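4. What people mean when they say a sofa is worn out

4.1 Where the question came from

I went into this project thinking I'd be writing about money. The plan was simple enough: ask people in Gullinville when they last replaced their main sofa, ask what they paid, and see whether the pricey ones stuck around longer. Price is still in here (see Section 5), but by the third interview I had a different problem on my hands. Everyone used the words "worn out," and they were using them for very different things. One person meant the seat sagged. Another meant she was sick of looking at it. A third told me his sofa had been worn out since the day it arrived, and he'd kept it for eleven years after that!

So this section is my attempt to sort out the vocabulary before we get to the numbers. Readers who only want the replacement model can skip to Section 6 without hurting my feelings.

4.2 Material and method

The mail questionnaire went to 400 households picked from the town's address list, and 100 came back filled in well enough to use. From those I set up 40 interviews, all of them in the living room of the person being interviewed, which I'd recommend to anyone doing this kind of work. People talk differently about a piece of furniture when they're sitting on it. They pat it. They lift up a seat cushion to show you the bad corner, and then apologize for the crumbs.

Each interviewee also kept a short diary. Any time somebody in the house said something about the sofa, good or bad, they wrote it down with the time of day. That gave me 900 diary entries, and typing them up was a job I badly underestimated. The last diary came in on August 27, 2021, a good bit after the deadline, and I took it anyway.

I coded the entries in Cotis, the little tagging program our department has used for years. Cotis lets you hang as many tags on a line as you want, and I needed that, because a sentence like "the springs are shot and it smells like the dog and my sister says it's ugly" has at least three complaints in it. I went through the whole set twice, with a month between the two rounds. Where my own tags disagreed with each other I went back to the recording, if there was one, and otherwise left both tags in place.

4.3 Four kinds of "worn out"

The first kind is the one the trade writes about: something has physically given way. Foam goes flat, webbing stretches, a seam opens. I tagged this FAILURE. It showed up less than I expected, and when it did, people were surprisingly relaxed about it. A board under the cushion, a folded blanket in the dip, and life goes on. One couple had swapped ends every spring so that the dip would even out, and they were a bit proud of the result.

The second kind is SURFACE. The thing still holds you up fine but it looks tired. Fabric pills, leather creases and goes shiny, the arms get darker than the back. Surface complaints came out mostly in the hour before company was expected, and I only saw that once I sorted the diary by time of day. The same sofa that drew no comment all week got a whole paragraph on the afternoon of a birthday party.

The third is what I ended up calling MISFIT, meaning that the house or the family has changed and the sofa hasn't. A baby arrives, a knee gets replaced, the TV moves to the other wall. Several people described a sofa as worn out and then, when I asked what was wrong with it, told me it was too low. It had always been that low! What changed was how hard it had become to stand up from it.

The fourth is BOREDOM, and I fought with myself over whether to keep it as its own tag. In the end I kept it because people were so clear on the point. They'd say, very cheerfully, that nothing was wrong with it and they were done with it.

The four overlap a lot, as you'd expect. MISFIT and BOREDOM were the two I mixed up most between my first and second rounds of tagging, and I wouldn't want anybody to lean too hard on the line between them.

4.4 Tufting, and the matter of upkeep

I want to spend a little time on tufted pieces, partly because they produced some of the liveliest diary entries and partly because they don't fit the trade's idea of wear very well. On a plain seat back, the cover is one big surface and it ages as one. On a buttoned back every button pulls the cover down into a small pocket, and creases run out from the pocket from the very start. The creasing is part of the look. So when I asked owners of tufted leather whether it had gotten more creased over the years, many of them couldn't say – and I couldn't have said either.
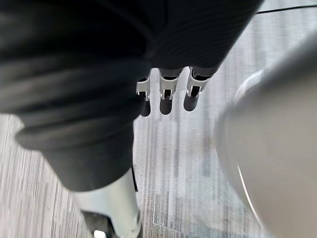
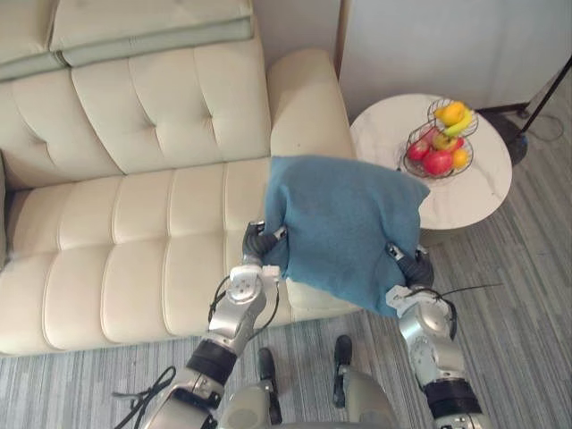

Figure 2. Gray carpet (first) and cream tufted leather sofa with green cushions (second). Department of Household and Consumer Studies, Gullinville College

What tufted owners did complain about was cleaning. Dust and crumbs head straight for the pockets. One woman goes over hers with a dry paintbrush, button by button, and told me it's the only quiet half hour she gets. Another household had given up on brushes and used the narrow nozzle of the vacuum, and had lost two buttons that way. I tagged these entries UPKEEP at first and kept them apart from the four main kinds, but on the second pass I noticed how often they slid into SURFACE. Nobody decided the leather was ruined. They decided they were tired of looking after it, and then they began to describe it as looking ruined.

Color plays into this too. Owners of light-colored sofas wrote more about cleaning than owners of dark ones, no surprise there, but they also wrote more about liking the sofa. My guess is that they simply pay closer attention to it. I can't get any further than a guess with the data I have.

4.5 Cushions as repair

Loose cushions deserve their own heading. I had left them out of the questionnaire completely (my mistake), and then they turned up in interview after interview. People buy them as a way of not buying a sofa. A pair of new cushions in a fresh color seems to hold off BOREDOM very nicely, and a row of them along the back will hide a faded strip. A few interviewees could date the various periods of their living room by cushion: the orange ones were before the move, the striped ones came after.

The shop on the square, Halász, was kind enough to let me stand around for a few afternoons in May and chat with customers in the cushion aisle. I didn't record those conversations and haven't used them in any of the counts. I'll only say that I heard "it'll do for another year" so often that I started writing it on my hand.

Cushions also work on MISFIT, in a more practical way. A firm one behind the lower back makes a deep seat shallower. A flat one on the seat gives a person with bad knees the extra height they need. Those entries were short and matter-of-fact, and they came mostly from older households.

4.6 What the makers say, and a caution

Oltex, the mill outside town that weaves a good share of the upholstery cloth sold locally, grades its fabrics by rubbing them until the threads break. That's a perfectly sensible test and I don't have anything against it. It measures FAILURE and a piece of SURFACE. It has nothing to say about a sofa that's too low, or one that faces the wrong wall, and my interviewees were sending sofas like that to the curb with plenty of life left in the cloth.

A caution about all of this, though. People who agree to keep a diary about their sofa are probably people who already have opinions about their sofa. The households that never give it a thought are likely missing from my sample, and they may well follow the trade's model better than the ones I talked to. I'd also point out that everyone in the study owned the piece outright. Renters of furnished places wrote back to say the questionnaire made no sense for them, and they were right.

The next section takes the four tags and sets them against purchase price and age.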